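**1/** This month I finally sort my sweaters. February is almost finished and I use maybe 5 of them, the others only sleep in the closet. I write here how I do it, maybe it helps somebody.

**2/** First rule from my aunt Paraskevi: take everything out before you decide anything. I did not listen last year and I stopped after 20 minutes, with half of the shelf untouched.

**3/** Every sweater gets a place in one of 2 piles, keep or give. I don't make a "maybe" pile. My maybe pile from last year is still in a Tirby bag under the bed.

**4/** Before folding I look at the label, the elbows and the seams under the arms. If there is a small hole I put a safety pin next to it, so I find it again when I have the needle.

**5/** Now the red one with V neck. Size L, yellow-gold label inside the collar. I spread it flat in front of the flowered furniture and pull the sleeves straight with my hands. I love this color too much, so it goes to keep. 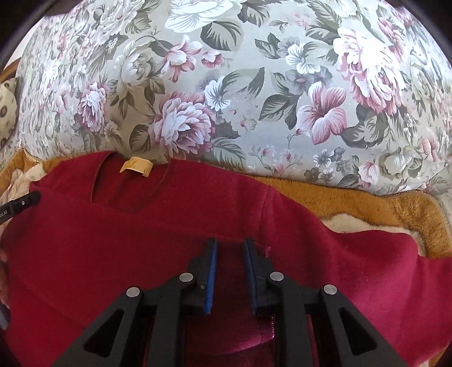

**6/** Folding: face down, both sleeves to the back, then bottom up to the neck. Thick knits I fold only once. Please don't hang them, the shoulders get ugly points.

**7/** Tomorrow the scarves. If you know how to store them without wrinkles, write me, I am listening.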